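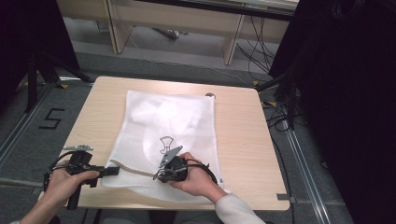
Laundry is the chore everybody asks me about when they hear that I write on home machines. My answer in June was "not yet," and my answer in July is still "not yet," but I can now say more exactly where the difficulty sits. Take a mesh laundry bag on a small square table, white, crumpled, with the softer things bunched up under the net. A person who works on it through two hand-held grippers, one in each hand, has all the knowledge of a grown adult and almost none of the fingers. The eyes are human, the plan is human, and only the last few centimeters are machine. For me this is the fairest test of the hardware, and it explains why I trust it more than the polished films from trade shows.

This page is the fourth part of my small gallery on chores. The earlier parts were about dishes, shelves in a shop, and the folding of towels. I keep the text short because most of you come for the pictures, but a few of you wrote to me after the towel part and asked why I was so negative. I don't think I was negative. I had spent a whole day looking at corners of towels, and a corner is a very honest thing.

A bag is harder than a towel for three reasons. It has two layers, so a gripper that closes on the top layer may or may not take the bottom one too. It has things inside, and they slide when the bag is lifted. And it has an opening, which must be found before anything else can be done. Danuta Makowska, who managed a hotel laundry for 17 years and reads my drafts, says that her new workers also had trouble with mesh bags in their first week. They pulled at the middle, where the cloth is easy to reach, and the whole bag came with them. She taught them to look for the seam first and then follow it with the hand.

I like this advice very much, and I wonder if a machine could be taught in the same way. A seam is a line which you can see and also feel. Plain white mesh gives a camera little help, every part looks like the next part, so a seam or a printed mark is worth a lot for knowing which way the cloth is turned.
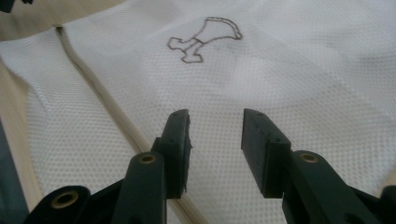
Mesh at close range: an outline drawn in a thin dark line, a seam running beside it, and two finger pads with the gap between them still open.

The fingers deserve a few words. Flat pads are good for a box or a bottle, where there are two sides to press on. Cloth that lies flat on wood offers no sides. You must make a fold before you can pinch it, and to make a fold you must push the cloth a little along the table. We do this without thinking, usually with the thumb. Wen-hsiung Lui, with whom I argue about this by mail, believes that softer pads will solve half of the problem. I believe it is more a question of touch, of knowing whether one layer or two are between the pads.

So, can a machine do the laundry bag today? If somebody opens it, places it the same way each time and accepts that it goes slowly, then I would say perhaps. In a normal home, with the bag thrown on a chair – no. A shop floor is in between, and I would expect the first useful work there, where the tables and the bags are always the same.

The next part will be about hangers. If you work in a laundry and have an opinion on them, please write to me, I answer all letters.

Last changed 7th July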